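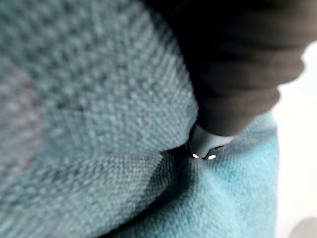 When your kid tells a lie and you kind of admire it

My daughter is seven, and in December she told her whole class that we were moving to a farm. We are not moving to a farm. We live in a second-floor apartment in Dustmont with a balcony that barely holds two chairs. I found out when Ulla Aasen, who has a boy in the same grade, stopped me at pickup and asked whether we'd still be in town for the spring concert.

I laughed, and then I sat in the car feeling a bit sick. She'd given the farm a name (Pollden) and a horse with a bad leg. One girl had already made her a goodbye card!

My first instinct was to march in and get it all out of her before dinner. I've done that before, over smaller things, and what I got was a child who looked me in the eye and dug the hole deeper. So this time I made pasta and waited until she was in the bath, where she does most of her talking anyway, and I said, "Ulla asked me about the farm."

Long silence. Then, very quietly: "It was only supposed to be for one recess."

And I knew exactly what she meant. When I was nine I told everyone my uncle worked on a cruise ship, and I had to keep that man at sea until middle school.

We talked until the water got cold. She said the other kids had all been telling about their trips and she didn't have one, so she said the first thing that came to her, and then people were nice to her about it. I told her I didn't think she was a bad person. I also told her the card was a problem, because somebody had spent real time on it and felt really sad. That was the part that made her cry. I hadn't planned a consequence, and I didn't add one.

She wanted me to call the teacher and fix it. I said I'd stand next to her, but the words had to be hers. We practiced in the hallway — I played the teacher, and then for some reason the horse. The next morning she told Ms. Grønli, and then she told the girl with the card, who apparently said "okay" and asked if she wanted to swap stickers.

I'm still not sure I got it right. My sister thinks I was way too soft, and maybe I was. If you've been through something like this with one of yours, write back and tell me what you did. Linnea Grønli, if you're reading, thank you for keeping a straight face.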